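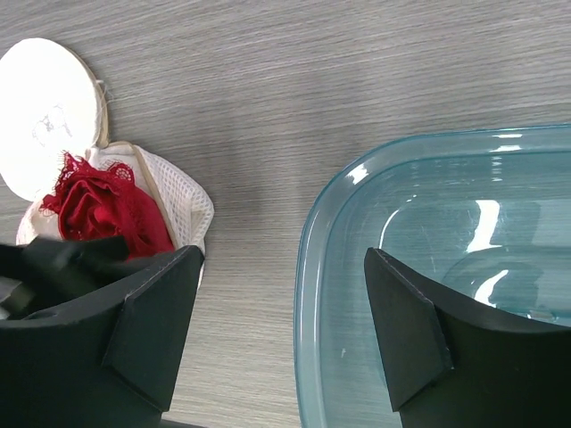

Delicates and Hand-Wash Station: Walk-Round Checklist, With My Comments

Checked by Najwa Awwad, 9 December 2018
Site: Kastano guesthouse, downstairs laundry room

Hello again, all! Same list as July, with a couple of lines added after the business with the pink pillowcases (you know who you are, and I forgive you). I've marked each line OK, FIX or WATCH and then rambled underneath it, as usual.

1. Table surface clean, dry, no snags
OK. I run my palm over the whole thing, and then I do it again with an old pair of tights over my hand. Sounds silly, works beautifully - the tights find any rough spot before a guest's good blouse does. Nothing caught this time.

2. Mesh bags: netting
OK. I love the white one with the stiff round top, it stands open on the table while you load it and you're not fighting with it. Hold each bag up to the window and look for holes. Anything you can poke a finger through goes in the rag bin, please, not back on the hook!

3. Mesh bags: trim and stitching
WATCH. There are a few loose threads on the beige binding by the round top of the white bag. Snip them, don't pull them. If the binding starts coming away from the top, take the bag out of use and leave it on my shelf with a note. The two Stallel bags had their zippers replaced in July and they're still running fine.

4. Bags not overfilled
OK. One lace piece to a bag, two if they're tiny. Lace edges catch on everything, including other lace, so tuck them all the way in before you close up.

5. Reds and darks kept apart
WATCH. New line! Anything red gets its own bag and its own water, even if the label swears it won't run. Dab a hidden seam with a damp white cloth first. I did this in front of everybody at the last training and the cloth came up pink, so I think the point was made.

6. Soaking tubs: cracks and rough rims
OK. The big see-through light blue one is my favorite because you can tell straight away if the water's gone cloudy. Feel along the rim with a fingertip and check the corners of the square ones. The old gray tub had a split in it and I've thrown it out.

7. Tubs rinsed and turned over after use
FIX. Two of them had a film of soap dried on the bottom. Come on, people. Warm water, soft sponge, upside down on the rack.

8. Detergent labeled and lid shut
FIX. The Lis hand-wash bottle had lost its label again. I wrote on it in marker, but that rubs off, so would somebody print a proper one? The Prereo stain soap was fine and sitting where it should be.

9. Floor dry, mat flat
OK. The mat curls at the door end when it gets hot in here. It was behaving when I looked, but press it down with your foot when you go past.

10. Outlet covers closed, cords off the floor
OK. The iron was unplugged and parked on its heel.

11. Spin limit on the little machine
WATCH. It was set at 1,000 when I walked in, and that's too fast for lace, even bagged. Turn it down before you load. I've taped a card next to the dial.

To do before the next check: the Lis label, the soapy tubs, and 3 new hooks for the bags. I'll bring the hooks myself, I've got a jar of them at home.

Najwa

We use cookies to remember your preferences and see how the site is used. Accept all | Manage settings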